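Last updated: 2020-03-31

Ticket 157: spare gripper fingers and second can rack, Brunton site
Status: open, waiting on quote

We need a budget line for April. The can cell runs on one three-lane rack and one two-finger gripper, with no spares for either. Grorkari wants 20 days for a finger set.

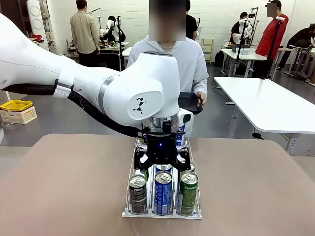
Skivetti: Order two sets. Shipping is 84 either way, and Brolby already carries the rack.

Updated the request to two finger sets and one rack. Trays stay off this order; we have eight. Still need the part number for the flange before purchasing will release it.

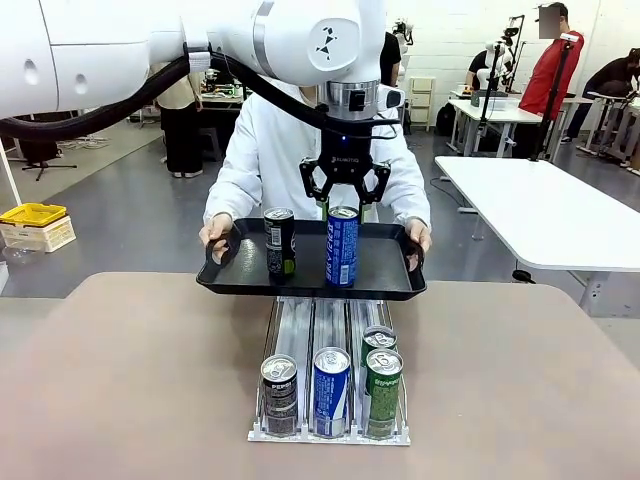
Attachment 2: gripper on blue can, tray held over rack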